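Wire baskets: the best cheap thing in my kitchen

I have become a complete convert to wire baskets, and I'm not sorry! It began with one that Margaux Delorme was giving away when she moved out of Hammont, and now there are 3 of them in a kitchen you can barely turn round in.

My favourite job for one is mugs. We used to keep ours two deep in the cupboard over the kettle, and every morning meant a rummage (and now and then a chipped rim). Stand them in a basket instead and the whole lot comes out in one go when friends turn up — lovely for a garden tea in July.

A few things I've picked up along the way:

Measure your tallest mug before you buy, handle and all. My first basket was a bargain and nothing fitted in it.

Keep mugs the right way up if the base has wide gaps, as a narrow rim can slip between the rods. Small espresso cups do better on a folded tea towel.

Turn the handles to the long side or the short side, whichever you reach from, and stick to it. Ngân Cù keeps all hers facing left because she pours with her right hand, and I've copied her.

Let everything dry properly first. Water sitting where the rods cross is what starts the rust — mine gets a wipe every Thursday with warm soapy water and an old toothbrush for the corners.

Don't overfill it! Up to six mugs is plenty to lift in one go, and fewer if they're the big heavy sort.

If your basket scratches the worktop, a strip of felt under each end sorts it out.

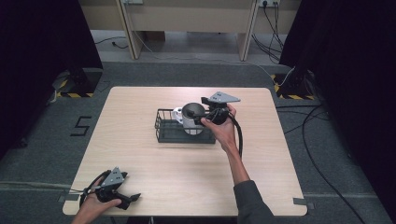 White mug in a black wire basket, handle to the left.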